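Modex Service Forum > Arm Cells > Cable Care
Wrist cable shifts after repeated low reaches at sofa station

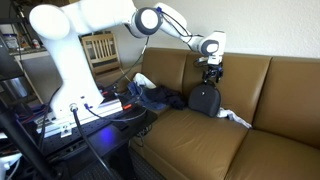 cellkeeper_844
Our arm cell must reach over the sofa and down to the seat many times in each session. By the end of a shift the gripper cable has drawn tight at the wrist. I propose a second tie on the forearm and request comments before the November service.

Sunstead_Maint
A second tie is not advised. The cable requires slack whenever the wrist turns. Please leave the tie near the elbow and reset the loop by hand every 200 cycles.

rudon_tech
I must disagree with the previous reply. Our unit has completed 3909 cycles with two ties and no wear. The second should be left loose enough for the cable to slide.

Sunstead_Maint
A loose tie will rub the jacket. Our site replaced one cable for that reason - the mark was hidden under the tie.

cellkeeper_844
Thank you both. Would a soft sleeve from Eze be acceptable under the second tie?

rudon_tech
Yes, provided that the wrist is turned to both limits at low speed first. Check the base plugs at the same time.

Sunstead_Maint
I maintain my objection, but the sleeve is an improvement. Kindly report the result after 5 sessions.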